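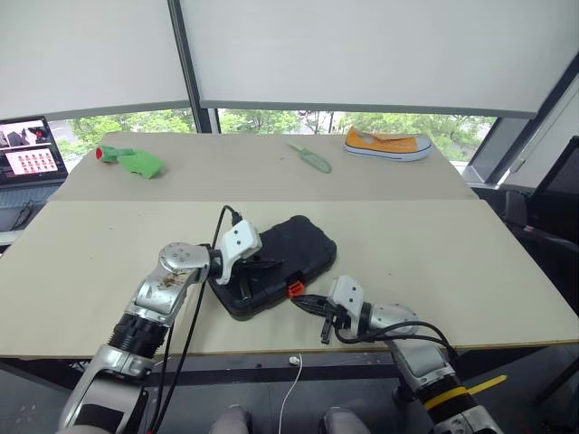
How long should a lost item be kept before it is given away or sold?

Three months is a fair period for most things, with a shorter time for food, wet clothing and toiletries, and a longer one for keys, medical aids and anything with a name on it.

I was responsible for lost property at the Beddoe leisure centre until my retirement, and I continue to receive letters on the subject from people who have been given the same duty at short notice. The following is a statement of the practice I came to follow. It is a personal view and does not bind the centre or its present management.

The first matter is the book. Every article handed in should be entered on the day it arrives, with the place where it was found, the name of the person who found it and a short note of its appearance. The note should leave something out. If a purse has a torn lining, the lining should be recorded on a separate slip and kept from public view, so that a claimant may be asked to mention it. In my last full year the book held 891 entries, and it would not have been possible to deal fairly with claims from memory.

Labels should be tied on. Adhesive labels fall off in a warm cupboard, and they mark leather. I used brown card tags with string, numbered to match the book, and was criticised for the cost by two successive managers.

Closed cases and bags present a particular difficulty. It was our rule that these were opened once only, by two members of staff together, and that the contents were listed and signed for by both. A case that is locked should be left locked. I am aware that some places take a different view and will force a catch after a week. In my opinion this does more harm than good, as a broken catch is the first thing an owner will see, and the conversation seldom improves afterwards.

Mr Pak-hei Hsiao has written to ask whether claimants should be made to show proof of identity. For valuable items, they should. For a single glove it is unkind to insist. The same applies to children's swimming things, which parents will generally identify by a name tape or a strong opinion about the colour. Where two people claim the same article, neither should be given it that day. Both should be asked to write down what they remember, separately, and the accounts compared with the book.

Telephones should be kept switched on for as long as the battery allows. Owners very often ring them. Bank cards should be reported to the bank and then cut up on its instruction. Keys were kept for 12 months, and I would not now shorten that period. A gentleman once collected a set after eleven, having changed every lock in the house, and was still glad of the key to his shed.

Disposal should be announced. We placed a notice by the front desk six weeks beforehand, giving the range of tag numbers concerned. Unclaimed clothing was washed and passed to a charity shop. Umbrellas were offered to staff on wet evenings, and in one May we still had 47 of them. Spectacles went to the optician in Werkberg, who accepted them for re-use. Money was held for the full period and then offered to the finder, whose name was in the book for that purpose.

Several readers have asked about the wording of the notice. I have found the old version among my papers and will type it out for the next post, together with the form we used for claims made by telephone.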